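Komum Opens Booking for Off-Season Family Rail Passes

October – By Priit Lepik, Komum Press Office

Print | E-mail

Komum, the family travel booking service, today opened sales of its off-season rail pass for the Grinum coast line. The pass covers two adults and up to three children under 16 for five travel days, which can be used at any time between November and the end of March. It costs $236 and is good on all regular trains between Grinum and Hedimitz, including the early service that leaves at 6:40 a.m.

The same five days of travel, bought as single tickets, would cost a family of five $313. Seat reservations are included in the pass and can be changed online up to an hour before the train leaves.
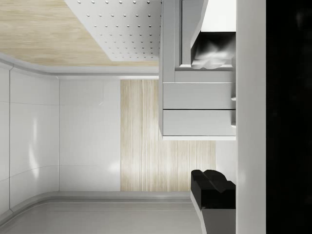 Do the five travel days have to be used in a row?

They can be spread over the whole season, and each one runs from the first train of the morning until midnight.

"Families told us they wanted short trips, a night or two at a time, and the old pass made them take a full week," said Bình Lã, head of rail products at Komum. "We dropped that rule. We also dropped the fee for strollers and folding bikes."

Pass holders get lower rates at hotels and guesthouses in Hedimitz and in the smaller stops along the line. Rooms with a kitchenette are listed separately on the booking page – many parents asked for this so they could cook breakfast and pack lunches. 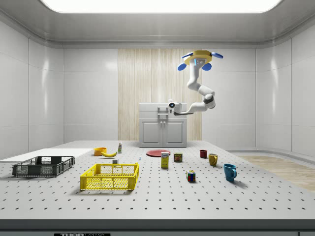 The line between Grinum and Hedimitz first opened in 1842 and follows the shore for most of its length. Winter trains are shorter than summer ones, and the family car is always the one nearest the front. It has fold-down tables, a changing room and space for luggage.

A total of 700 passes will be sold this season. Each pass is issued in the name of one adult, who must be on board whenever it is used. The second adult can be a different person on each trip, so a grandparent or family friend may take the place of a parent.
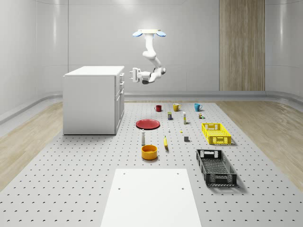
Children do not need to be named when the pass is bought, but those 12 and over should carry proof of age. Passes are sent by e-mail and can be shown on a phone or printed at home. Unused passes can be returned for a full refund until the first travel day. After that, no refund is given for days left over.

Service changes on the line are posted by 5 p.m. the day before. If a train is canceled, the travel day is credited back to the pass.

Media contact: Hưng Hồ, Komum Press Office

Share (14) | Comments (3)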